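Home | Guides | Cells | Parts | Contact

Setting the wrist camera and open position on a simulated gripper

October – by the Brorkar workshop desk

Our Drunia cell exists twice, once on the floor and once in the simulator. The simulated one needs setting up too, and most bad runs we get from it come from a wrist camera that was mounted in a hurry. Plan on 41 minutes for a first setup.

Before you start, load the Manurung room file and home the arm. Turn gravity off for the gripper links so nothing drifts while you work.

1. Attach the camera to the wrist link. If you attach it to the palm it will look right until the wrist turns.

2. Set the field of view to 70 degrees. Pitch the camera until both fingers show.

3. Send the open command and wait for the joint values to settle. The fingers should stand apart with nothing between them, and you should be able to see past them to whatever is behind.
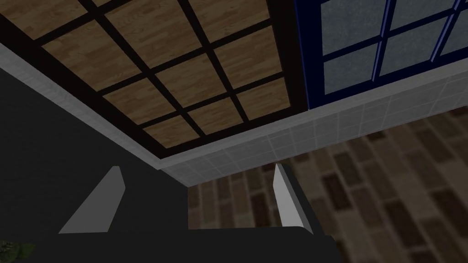

4. Turn the wrist and check again. The room will swing over to a steep diagonal, but the gripper should keep its place in the view. If it slides, the camera is on the wrong link and you need to go back to step 1.

5. Look at how much of the view the gripper body takes up. A large dark area on one side is normal with a close mount. If it hides the gap between the fingers, move the camera out 4 millimeters at a time.

6. Check the textures. Brick and small tile are useful for this – they have straight lines, so a wrong lens setting shows up as a bend. Slight blur on a wall is fine.

7. Close the fingers, open them, and compare the joint values with the ones from step 3. Save the pose under a new name.

After more than 2000 open and close cycles, run steps 3 and 7 again. The simulated joints don't wear, but rounding in the saved pose can build up if your script writes it back each time. Ours did, and we now keep the saved file read-only.

Related guides

Gratard finger plates: fitting and spacing
Homing the Drunia arm after a crash
Editing wall and floor textures in Manurung rooms
Cable checks for the floor cell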